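Print this article
E-mail this article

A gripper that closed on nothing, and kept going

Jan 7, 2020
By a staff writer

The fault showed up on a Friday evening in June, near the end of a long unattended run at Drilleo. The company's robot arm had been picking wooden blocks out of one bin and setting them down in another. According to the log, it was having its best week so far. According to the bins, it had moved almost nothing in the last two hours.

"The log said success, success, success," says the engineer who was in charge of the test cell at the time. "I walked over to get my jacket and the blocks were all still on the same side. The arm was going back and forth with nothing in its hand."

The engineer, who asked that the article stick to job titles, agreed to talk about the failure after the company circulated its own report on it to customers late last year. Drilleo builds picking cells for small warehouses. The software that chooses where to grip is called Nina, and the controller that opens and closes the fingers is a separate unit, bought from a supplier called Ruvisside. The trouble was in the space between the two.

When the fingers close, the controller reports how far they traveled and how hard they pushed. If they stop short of fully closed, something must be between them, and Nina counts the pick as good. If they close all the way, the pick is marked as a miss and the arm tries again. It is an old and common way of checking, and the engineer had used it on two earlier jobs without any trouble.

"It's cheap and it's fast, and you don't need another sensor," the engineer says. "I would still use it. I wouldn't use it by itself."

What happened in June was that one finger joint had started to bind. It would close most of the way and stick. The controller saw a finger that had stopped early and was pushing against something, and it reported a held object. Nina took the report at face value, carried the object that wasn't there to the other bin, opened the fingers and wrote down another good pick.
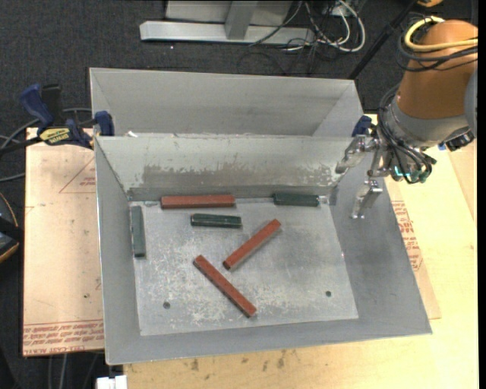 The engineer puts the number of false picks at over 2,000. They were spread across 5 days, and for most of that time they were mixed in with real ones, so the totals looked healthy. The joint did not bind every time. It was worse when the arm had been running for a few hours, and it was worse when the wrist was turned to one side. A person standing at the cell in the morning would have seen it pick blocks up properly and gone back to their desk.

"We all did that," the engineer says. "You watch it for a minute, it picks one up, you leave. That was our inspection."

The blocks were chosen because they were easy. They don't roll, they don't crush, and a dropped one does no harm. The engineer says that was part of the problem. In a customer's warehouse, an order would have come up short and somebody would have called. In the test cell the only one keeping track of the blocks was the software that had it wrong.

There was a second fault, and the engineer considers it the more serious of the two. A gripper that believes it is holding something moves differently from one that knows it is empty. With a load, Nina keeps the arm higher and slows it down over the bin walls. As soon as the fingers open, it assumes the load is gone and takes a shorter, quicker way back. During the bad week the joint sometimes failed to open fully, too, and on at least two occasions it came away from the drop position with a real block still wedged in the fingers. Nina believed the hand was empty and took the low path.

The block hit the wall of the bin. The first time, the bin shifted a little and the arm kept working. The second time, the force limit in the arm stopped it, and the night technician found it in the morning with the red light on and the block on the floor.

"I cleared the stop and restarted it," says the technician, who still works at the company. "I wrote 'block dropped, restarted' on the sheet. I'd written that before. It didn't look any different from the other times."

Was anyone in danger? Both say no, with some care. The cell ran behind a light curtain, and the arm stops when the beam is broken. The speeds were low. But the technician often reached in to move blocks away from the corners, where the fingers have trouble getting at them, and did so with the arm paused and not powered down. After a false "empty" reading, the first move on restart could be one that the person at the panel didn't expect.

"You think you know where it's going next because you've watched it all day," the technician says. "That week it didn't know what it was holding. So I didn't know where it was going either. I just thought I did."

The practice of reaching in during a pause ended that Monday. The arm now has to be locked out before a hand goes past the curtain. The technician says it adds a couple of minutes each time and that people grumbled about it until the fall.

The fix to the picking check took longer. The first idea was to tighten the limit on finger travel, so that a slightly open finger would no longer count as a pick. It caught the sticking joint but also threw out good picks on thin items, and it was dropped after a day. The second was a scale under each bin. If the weight in the first bin doesn't go down after a pick, the pick didn't happen, whatever the fingers say. The scale readings go to a small program called Pillia, which was written in-house and has no say in how the arm moves. It compares and it complains.

"I wanted it to be separate," the engineer says. "If it was inside Nina, then sooner or later someone would make it agree with Nina."

The cell was then run for 3,000 picks with the old joint still in place, on purpose, to see if the new check would catch it. It did, though it also raised false alarms when a truck went by the loading door and shook the table. Those were reduced by waiting a moment longer before reading the scale. They have not gone away completely.

Ruvisside replaced the gripper and asked for the old one back. The engineer says the supplier found wear in the joint and some grit, and has since shortened the time between cleanings in its manual. The engineer does not blame the supplier for much of it. The controller had reported a finger that stopped early, and the finger had stopped early.

The results from that week were taken out of the company's figures. A few slides had already been shown to a customer, and the engineer had to call and explain. The customer asked how many of the earlier weeks could be trusted. There was no weight data from before June, so the engineer went back through the restart sheets, looking for the words "block dropped."

"There were more of them than I'd have liked," the engineer says. "I can't tell you which ones were this. I told the customer the same thing."

The restart sheet has since been changed. It now has a line for what was in the gripper when the person got there, and the technician fills it in before touching the panel.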